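Kitchen Data Update, Wurnstead Lab

September was dishwasher month. Still is, kind of.

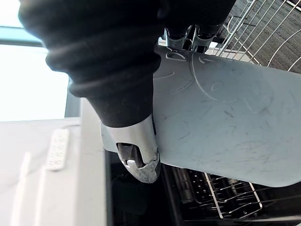 Wrist camera view: gripper and cutting board over the open dishwasher.

Quick one from the Wurnstead kitchen, writing this between runs. Count stands at 337 usable demos for the dishwasher set. Target was 200 for the first round so yes, we went over, and no, we're not stopping. The extra ones are mostly flat items. Plates fine, bowls fine. Cutting boards are where the Prikik policy keeps getting muddled so that's where the hours are going.

Why boards. Big, thin, stiff, and once the gripper has one it blocks half of what the wrist camera wants to look at. The policy gets a face full of scratched plastic and a bit of rack. People driving the arm can glance over at the real thing, the model can't, it only gets what the cameras give it. So Milagros Pacheco has asked all operators to drive from the camera feeds only for board demos. Slower, yes. Annoying, yes. Please do it anyway, the demos recorded with people peeking are hard to learn from and we've had to pull a bunch.

Other stuff from review:

Pause less. Long hovers over the rack teach it to hover. If you need to think, think before you hit record.

Don't re-grip mid-air. Put the board down, start again, mark the first one as a retry. Retries are useful, we keep them in there own folder.

Vary the start. Too many demos begin with the arm in the exact same spot. Move it a little, high or low, doesnt matter much.

Both racks open to you. Top or bottom, say which in the task line BEFORE you start. "Load board" by itself is no good to the labelers. "Load board, lower rack" is good.

Old, scratched up boards are welcome, by the way. The new ones are too clean and the model should see wear. If you have one at home you were going to toss, bring it in.

Schedule: 2 stations running through the end of the month, mornings from 8:30. Flaltdale site gets the same task list once their dishwasher is plumbed in. Until then they're on drawers. Usuga folks, your uploads are coming through with the task line blank, can somebody look at the form? We filled in what we could by watching but it eats a whole afternoon.

Next training run starts when the board folder is reviewed. We need 2 more reviewers for that, an hour each would help a lot. Reply to this or grab Milagros by the sink.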